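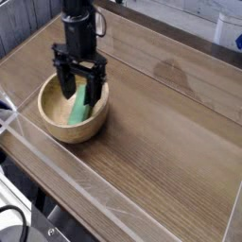 Small Arms on Home Benches: Handout for Session 2
Chibuzor Chukwu, Marel Street Shared Workshop
February

We use cookies to remember your login and to count page visits. Accept / Manage settings

Last session ended with an argument over whether a home-built arm can "pick things up." I said I doubted it, and several of you had videos. These notes set out what I meant, and what I'd want from you before I changed my mind.

A video of a pick shows that one pick happened. It doesn't say how many attempts came before it or how carefully the object was set down. Often it doesn't say whether there was a person with a controller just out of view either. When you watch one, write down what you would need to know to repeat it. For most clips I've seen the list is longer than the clip.

1. Why we use a bowl

A flat table is kind to a gripper. The fingers come down from above, there's room on both sides, and if they land a little wide they still close on the object. Put the same object inside a bowl and a good deal changes. The rim limits the angle of approach. The wall limits how far the fingers can open once they are inside. Anything soft tends to end up against the side, where one finger has to fit between it and the wall.

It's also easy to fool yourself with a bowl. A rounded bottom gathers things toward the middle, so an arm that always goes to the same spot will look as if it knows where the object is. Before you give your vision code any credit, turn it off and send the arm to the center of the bowl. Write down how often that works. I ask for this every year and most groups leave it out.

Our objects for the course are green. I don't believe color detection on a green thing against pale and brown surfaces tells you very much. It's close to the easiest case there is. Do it first by all means, then do it again with something the color of the table.

2. Mounting and cables

Most of the trouble blamed on software in this workshop has been mechanical. Push the end of the arm sideways by hand with the power off. If the base moves at all, stop there and fix the base. You can't calibrate a mount that shifts.

Look next at any cable that runs outside the arm near the wrist. It needs slack to let the wrist turn, but a loop that sticks out can catch, and a loop that is too short will pull. Move the wrist slowly through its whole range by hand and watch the cable the entire time. Then do it again with the gripper lowered as far as you intend to go, because the two positions don't load the cable in the same way.

The Zisum controller we use will report that a move is complete when the motor stops. It doesn't know whether the fingers got where you wanted. I've seen it report a complete move with a finger resting hard on the rim. Treat "complete" as meaning "no longer moving" and nothing more.

3. The clear panels

People ask if the panels are for safety. Partly. They keep small objects on the table and they keep elbows out. I wouldn't trust them to stop an arm at full speed, and neither should you. The stop button does that job, and one member of the group keeps a hand near it whenever the arm has power.

Panels have a cost. Edges catch light, faces pick up scratches, and both end up in the camera's view. A bright line across the table can shift during the evening as the lamps go on. Hadiza Akpan lost most of a session to a reflection her code had accepted as the edge of the table. Her fix was to ignore everything outside a fixed region, and it worked for that camera in that position. It would have to be redone if anybody bumped the stand.

My advice is to save a still of the bench at the start and end of each run and compare them. You'll usually find something has moved.
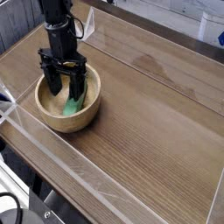 4. Hard things and soft things

A rigid block has a width. You can measure it, set the fingers a little wider, lower them, and close. If it slips, there are only a few places to look.

Cloth has no width you can count on. Pressing on it changes its shape, and a finger that goes too deep pins it to the bowl. The commands for a soft pick can look the same as those for a hard one and give you a different answer on every attempt. Groups who test only on blocks and then write "handles household objects" in the report will lose marks for it.

For soft items, try these in order and change one thing at a time:

- Lower the gripper in small steps and stop at the first sign of contact.
- Close slowly. Fast closing tends to push a fold out from between the fingers.
- Lift a short way and pause before the full lift.
- Record what was left in the bowl as well as what came up.

The Panalton finger pads sold at the front desk are grippy and cheap. The packet says they are suitable for fabric. I've had mixed results with them and wouldn't repeat the claim without your own numbers next to it. Plain tape did as well on my bench, though I didn't test it long enough to be sure.

5. Counting

We had a group last term report that their arm was "very reliable." I asked for the log. They had run 200 attempts, a respectable amount of work, and 70 of those had been dropped from the total as "setup errors." Some really were: a loose plug, a dead lamp. Others were the gripper hitting the rim. A gripper hitting the rim is a failed pick, and the arm doesn't get to have it back.

So decide before you start what counts. Write the rule on paper and leave it on the bench. My version:

A pick counts if the object leaves the bowl, clears the rim, and is still held after 2 seconds, with no one touching the arm or the table. Anything else is a miss. If you stop a run for a safety reason, that is a miss too, with a note.

You may disagree with the rule. Change it if you like, but change it before the first attempt and use it to the end.

Vary the start. If the same person drops the object in the same place, you're measuring the person. Have someone who isn't watching the screen place it. Shift the bowl between runs as well. With the Balogun test script the bowl can be off its mark by up to 15 millimeters before the program gives a warning, and I've never found out why that figure was chosen. It seems generous to me for fingers this size. Test it.

6. Who is doing the work?

There are at least three different builds that look alike from across the room. In one, a person steers the arm. In another, the arm plays back a recorded path. In the last, the arm chooses its own path from what the camera gives it. All of them are fair projects. They don't support the same claims, and I'd like the first line of your report to say which one you built.

Recorded paths are the ones that fool visitors. An easy check: slide the bowl over by its own width and run it again. If the fingers come down on bare table, you have your answer.

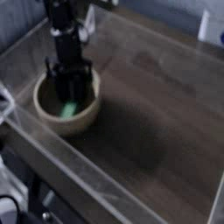

How can I tell if the gripper is holding something or has just closed on itself?

Compare the finger position when it stops with the position you get when it closes on nothing. Measure the empty close several times first. Thin cloth may give a reading so near the empty one that you can't separate them, and then you'll need to look after the lift.

Do we have to use the workshop camera?

Any camera will do if it's fixed and you can show it didn't move. Check for blur as well. A still taken while the arm is in motion is poor evidence of where the fingers were, so pause the arm before you save one.

Our arm misses more in the evening. Is that the motors warming up?

It could be. Check the lighting before you blame the motors, because it's quicker to test. Cover the window, run the same set of starts, and see if the misses go away.

7. For next session

Bring your counting rule, in writing. Bring the result of the blind test in section 1, even if it's embarrassing, and I expect it will be for some of you. Hadiza will be in early to help with mounts. If you want a second opinion on your base, bolt it down before she gets there.

Please don't spend money on a new gripper before then. I have yet to see a bad log on this course that was fixed by a new gripper, and I'd want to see the mount and the lamps ruled out first.

Reading: the controller notes in the binder by the door, pages on limits and stop behavior. Skip the chapter on "smart grasping." It has no data in it.

Get workshop notes by email. Enter your address to join the newsletter. Unsubscribe at any time.

Related handouts
Session 1: What a Demo Video Leaves Out
Clamps, Plates, and Benches That Flex
Reading a Zisum Error Log
Lighting a Small Table for a Cheap Camera
Panalton Pads and Plain Tape: Bench Notes So Far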